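Why I've stopped buying storage

I moved to Maltstead in February with 7 big plastic crates and a firm belief that my problem was storage. If I only had the right tubs, trays and drawer dividers, I'd become a tidy person. So off I went to Hestville on a Sunday and spent far too much on boxes to put my boxes in.

I'm now fairly sure the whole storage business has it backwards. We buy the container first and then go hunting for things to fill it (and we always find them!). A drawer with a divider wants batteries. A shelf wants jars. I had a lidded tub labelled "useful bits" and I don't think I ever took a single bit out of it. 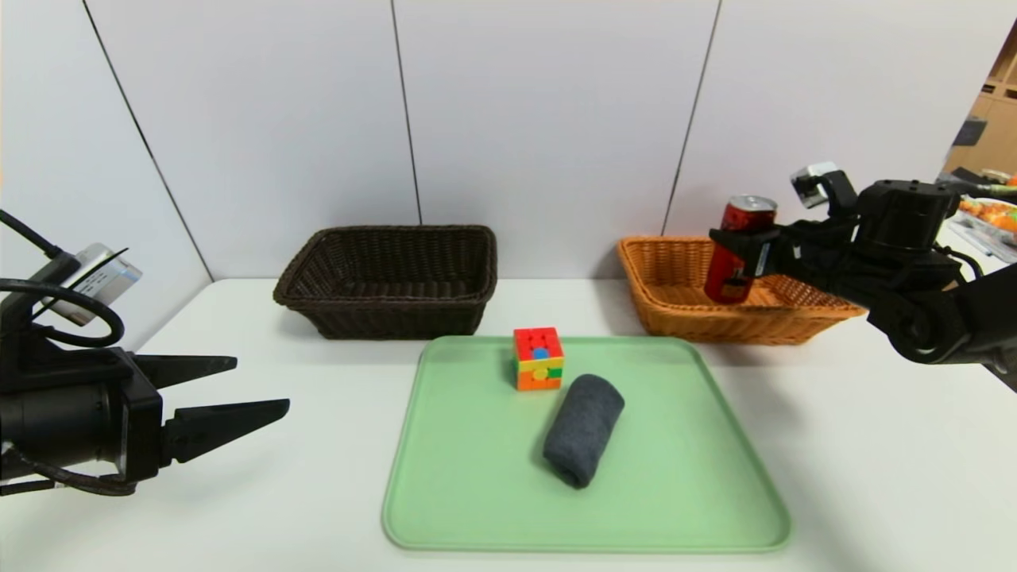 My sister thinks this is rubbish, and told me so at length over the phone: with two kids and one cupboard, a basket by the door is the only reason anybody leaves the house on time. Fair enough. I do see that a few open baskets earn their keep, and mine have stayed.

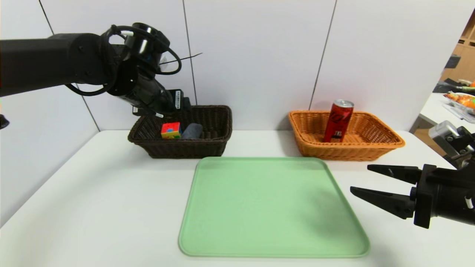
Dark wicker, no lid, and room for the odds and ends.

What I object to is the rest of it - the systems, the matching sets, the label makers. A magazine I read on the train said you should own no more than 1,000 things, which sounded wonderfully strict until I thought about my button tin.

So my rule now is a dull one. Nothing new to keep things in until something has gone out of the flat. Last month it was a fondue set and a bag of cables I couldn't match to anything. I miss neither, though I did hang on to the forks.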